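How to Put Your Album Tracks in Order

2 min read

So you've recorded the songs, and now they're sitting in a folder in whatever order you happened to finish them. I spent most of December stuck at that point with my little piano record, Lalimville, so let me share what helped me (with plenty of tea along the way!).

Start by writing each title on a slip of paper. I had 11, and I laid them out on the kitchen floor, where I could shuffle them around to my heart's content. Next to each title, jot down the key, the tempo and one word for the mood. My slip for "Perron" just said "leaving," and that told me it belonged near the end.

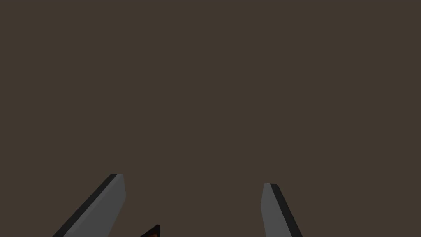

Two gray fingers against a plain brown surface.

Now choose your opener and your closer, and leave them alone for a day. Fill in the middle slowly, keeping two songs in the same key apart unless you love how one melts into the other. Then play only the last 20 seconds of each track and the first 20 of the next. You'll hear a clumsy join right away, and often a longer pause will fix it.

Last of all, listen to the whole thing away from your desk. I took mine on the train to Premden and swapped tracks four and five before I'd even found my seat. Save that order under a new name, and keep the old one too, just in case you change your mind.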